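Which song did Lalent close with on the June tour?

Akash Dixit
I saw Lalent at Horkport in June and the last song has been in my head ever since! Slow start, then a huge chorus with two voices. Is it on the 2012 EP, or is it something newer? I've played all six tracks and can't find it.

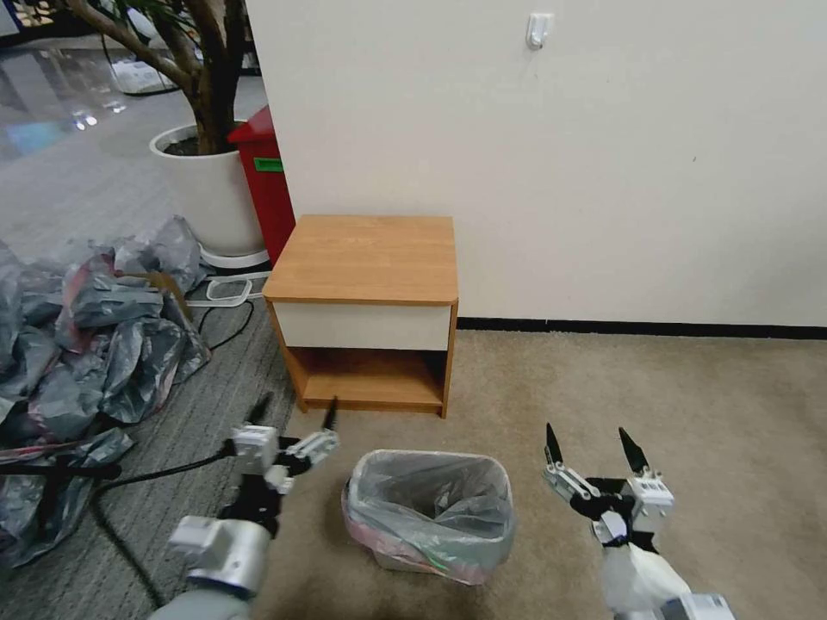
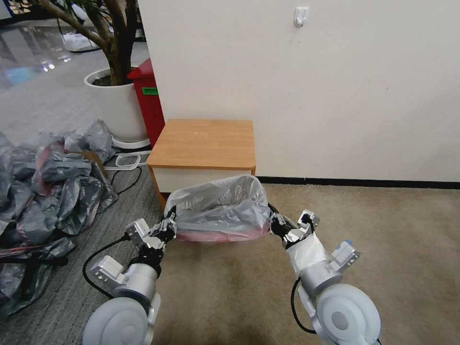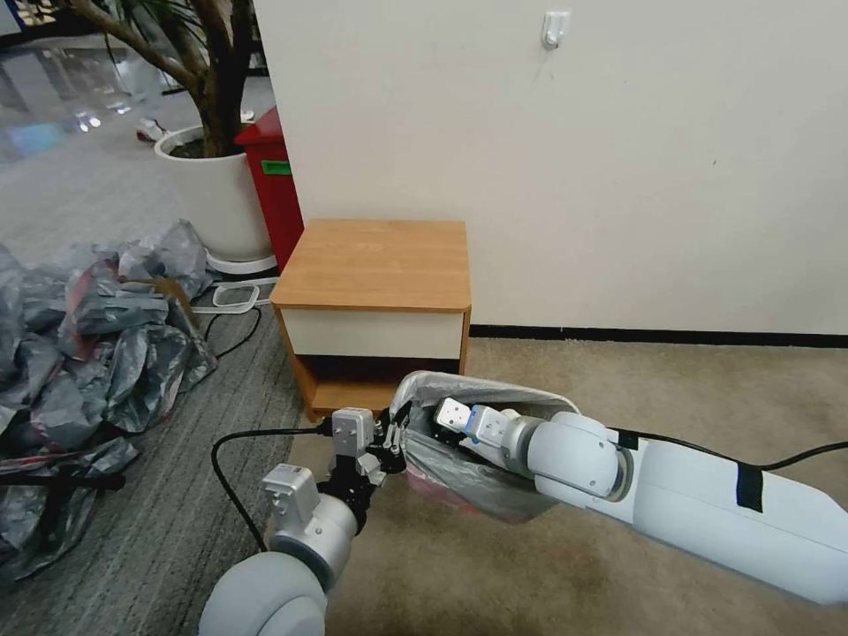

By the nightstand

Dwivedi
Ooh, I know this one — it's "Inside"! It was only on the vinyl single, and they pressed up to 400 of those, so it's no wonder you missed it. The B-side is lovely too, a really gentle acoustic thing. Do look for a second-hand copy, it's worth the hunt.

horkport_regular
Pretty sure it was a cover. Great night though

Akash Dixit
"Inside", yes!! Just heard a clip and that's the one. Thank you Dwivedi!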